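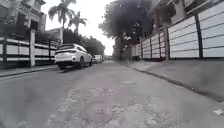
Manju Mathur
I must disagree with the proposal as posted. A resident permit scheme will move the commuter cars two streets over, and the households there will ask for permits within the year.

Luminița Dinu
Thank you for the comment. The Arnia Residents' Association discussed that point in November. The draft now covers every street between Skistov Road and the school, which should limit the effect you describe.

Manju Mathur
It will limit it for those inside the line. My mother lives 400 feet outside it.

Fiachra Ó Conaill
May I ask about visitors? The draft allows 15 day passes per household per year. A family with a home health aide would use those up in a month.

Luminița Dinu
Caregivers are handled separately in Section 2. The aide applies once, with a letter from the agency, and the pass is good for the full year.

Fiachra Ó Conaill
I had missed that section – my apologies. I would still ask that the letter be optional. Many people are looked after by a daughter or a neighbor, and there is no agency to write one.

despina_l
I support the request above. I also support the scheme. On weekday mornings I cannot get out of my own driveway, and calls to the parking office have led nowhere.

Manju Mathur
A blocked driveway is already a violation. Enforcing the present rules would cost residents nothing, and I would like to see that tried first.

Luminița Dinu
Both requests will be entered in the record. Written comments close on 3/27/20 and may be left here or sent to the association's mailbox.

despina_l
Will the permit be tied to the plate or to the household? We share one car with my sister.

Luminița Dinu
To the plate. Two addresses may list the same vehicle.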